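Tindska Ashwagandha Gummies, reviewed by Theda Lindemann

Four weeks in, I am as calm as a person can be who paid for 5 bottles up front.

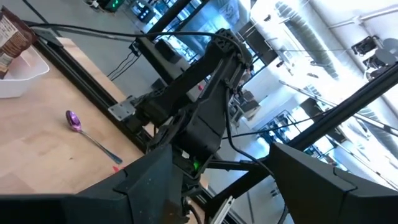
The taste is wet hay with a strawberry somewhere behind it. Two at bedtime, says the label. 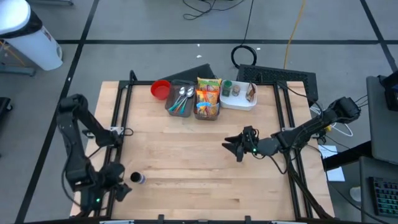
Small bottle or spray can, standing on the wood.

Sleep: slightly better. Dreams: mostly tax-related.
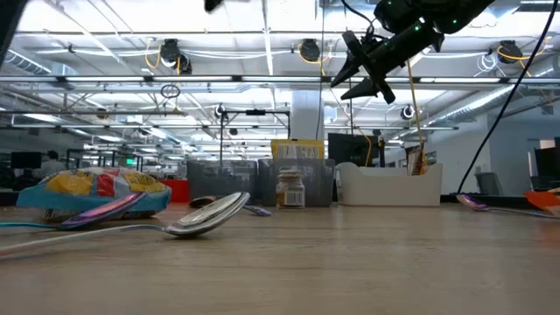

My sister swears by the Zaidi capsules, but she swears by magnets too. Three stars.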